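How to plan a budget for hand-held gripper equipment

Guidance for project leads and budget holders

Hand-held grippers allow an operator to record handling tasks in ordinary rooms before any robot arm has been bought. Their purchase price is easily understood. The costs that surround them are less so, and requests submitted to Tivimberg are frequently returned for that reason. The steps below set out what a complete request should contain. They apply to new purchases and to the replacement of existing tools.

Step 1. Describe the work before the equipment

Begin with a short written account of the tasks to be carried out, the rooms in which they will take place and the objects to be handled. Sorting small household goods calls for a different fingertip from lifting trays or folding linen. Where a task needs both hands, state this plainly, as it doubles the number of grippers at each station.
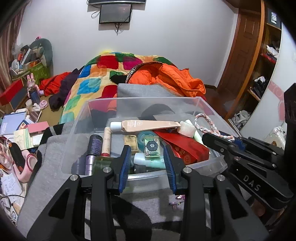
Reading time: 4 minutes

A bin of tubes, bottles and small boxes is a useful reference task when comparing suppliers. The items differ in shape and lie across one another, and a soft article such as a rope loop places its own demands on the fingertips. Ribbed pads should be entered in the budget as consumables, under a separate line from the gripper itself.

Step 2. Set the number of stations

A station consists of 2 grippers, their mounts and cables, and the means of storing what they record. Projects in their first year should plan for no more than two stations. Zubaida Dhanial, who reviews requests for the Pomunby site, advises that a third is seldom used fully until operators have completed their training.

Step 3. Prepare the cost lines

Enter each of the following separately, excluding VAT:

Grippers and mounts
Replacement finger pads and pivot pins
Data storage
Operator training
Carriage and insurance

Allow £1000 per station for spares and a further £1000 for training. These sums are fixed for the current budget round and should not be merged. Storage is to be costed for the full life of the project – not for the first year alone.

Step 4. Obtain quotations

Two written quotations are required. Each should state the delivery period, the length of the warranty and the price of spare parts if bought singly. The Lasby project found that pads were sold only in packs of 4, which altered its yearly figure considerably. Ask also whether a loan unit is available during repairs.

Step 5. Arrange a trial

Where a supplier will lend equipment, carry out the task described in Step 1 with the operators who will do the work. Record any difficulty in reaching into containers, the comfort of the handle over a full session and the routing of cables. Attach these notes to the request.

Step 6. Submit the request

Completed requests should be sent to Barry Rudd by the end of June, with both quotations and the trial notes attached. Requests from the Quaye site go first to Tia Treloar for a check of the storage costs. Changes made after submission – including a change of supplier – must be entered on a fresh form.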